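Covering a work table with paper (quick version)

Had a few people ask how we do the tables at Ballodstead so am typing this up before the Wednesday session. Takes 2 minutes once you've done it a couple of times. First go will be longer.

You need:
White paper off a wide roll
Two small clips, black bulldog type or whatever's in the drawer
Scissors
A dry cloth

Wipe the table first. Crumbs under the paper show up as bumps and then you're chasing them all afternoon. Let the wood dry.

Roll the paper out across the top, leave 30 mm hanging over each side. Cut. Don't bother with a perfectly straight line, it's going in the recycling in March anyway.

Flip it so the curl faces down. Makes a big diffrence. If it still lifts at the corners, roll it backwards round your arm and try again.

Clip one side. Smooth across with the flat of your hand – middle first, then out to the corners – and pull it snug before the second clip goes on. One left, one right. Near the front is fine, but not where your sleeves catch.

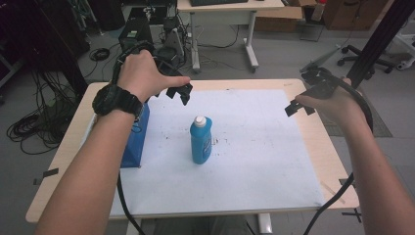 Now put your things out. Bottles upright, lids shut, in the middle where you can reach from either side. Boxes go off to the left if you're right handed. Anything with a lead, run it off the side or over the front so it isn't dragging across the sheet.

Specks and smudges don't matter. Brush off what brushes off, leave the rest. Change the sheet when it tears or when you can't tell a mark from a bit of somthing you need.

Danica Dumitrescu tapes hers underneath instead of clipping. Neater, yes, but then you're on the floor picking tape off. Up to you.

To change it: clips off, fold the edges in so the bits stay inside, bin. New sheet on. Clips back on the table edge straight away or they vanish.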